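Getting the musty smell out of a front loader (and a few other laundry room habits) 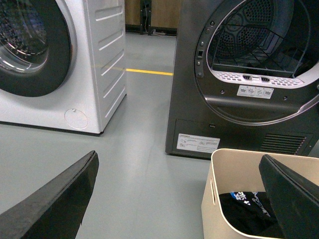

White washer on the left, dark gray dryer next to it.

Feb 15, 2023

I put up with sour-smelling towels for almost 3 years before I did anything about it, and I blamed the detergent the whole time! I must have tried every brand at the store. My neighbor Lieven finally asked me when I'd last wiped the door gasket and, well, never.

So now I pull the rubber back with my fingers and run an old rag dipped in white vinegar all the way around, down in the fold where the lint and hair collect. Dry it with a second rag when you finish. I do it every couple of weeks (more in summer, when it's muggy at our place in Redthorpe).

Then there's the drain filter. On a lot of front loaders it's behind a little cover low on the front. Put down a baking pan and a towel first, unscrew it slowly, and let the water come out a bit at a time. I've found coins, a hair tie and half a crayon. Check your manual if you're not sure where yours is.

Other things I do now:

Half the detergent I used to. The cap lines are very generous.

Door left open a few inches between loads, unless you have toddlers or a cat.

One empty hot cycle a month.

Lint screen on the dryer cleaned every single load, and washed with dish soap and a soft brush if you use dryer sheets.

My towels smell like nothing at all these days and I love it. Next up is the dishwasher, which I'm a little scared to look into.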